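Parfums Bustell — vos questions, mes réponses

Je tiens la petite boutique en ligne Bustell et je réponds moi-même aux messages, en général le soir après 21 heures. Voilà ce qu'on me demande le plus.
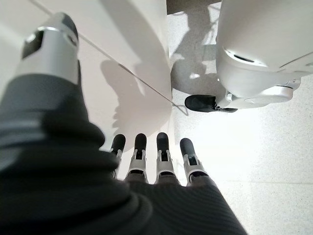 Fadwa Metwally m'écrit que son Biltelora sentait divinement bon sur la mouillette et presque plus rien sur elle une heure plus tard, et elle veut savoir si le flacon est éventé.

Non Fadwa, je ne pense pas ! La mouillette garde les notes de tête bien plus longtemps que la peau. Essayez sur une peau hydratée (une crème sans parfum suffit), et un petit coup sur l'écharpe. Et puis on s'habitue à sa propre odeur, demandez à quelqu'un d'autre avant de conclure.

Quelle différence entre Tello et Arano ?

Tello, c'est l'agrume un peu amer, le pamplemousse, avec un fond de vétiver. Arano est plus rond, figue et bois de cèdre, et je le porte surtout à partir d'octobre. Si vous hésitez, prenez les deux en échantillon — le coffret de 2 coûte 10 euros et je les déduis de votre premier flacon.

C'est pour homme ou pour femme ?

Pour qui veut ! Hicham El Ouafi m'a commandé Biltelora pour sa mère et il a fini par le garder. Je n'ai jamais mis de genre sur les étiquettes et je ne vais pas commencer.

Pourquoi le grand flacon est-il passé de 121 à 144 euros ?

L'absolue de jasmin a beaucoup augmenté, le verre aussi. J'ai tenu l'ancien prix jusqu'en avril. Le petit format n'a pas bougé, et les recharges non plus.

Est-ce que je peux rendre un parfum ouvert ?

Ouvert, non, désolée. C'est pour ça que je glisse toujours une fiole d'essai dans le colis : commencez par elle, et si ça ne vous plaît pas, renvoyez-moi le flacon encore scellé.

Où le ranger ?

Au frais et dans le noir, donc pas dans la salle de bains (je sais, tout le monde le fait, moi aussi pendant des années). Un tiroir de commode, c'est très bien.

Monique Baudry demande si Arano tache les vêtements clairs.

Il est assez ambré, alors sur de la soie ou un chemisier blanc je m'abstiendrais. Sur la laine foncée je n'ai jamais eu de souci.

Vous faites la gravure ?

Oui, jusqu'à 10 lettres, en majuscules seulement. Indiquez le prénom dans la case « message » au moment de payer, et relisez-vous bien parce que je recopie tel quel !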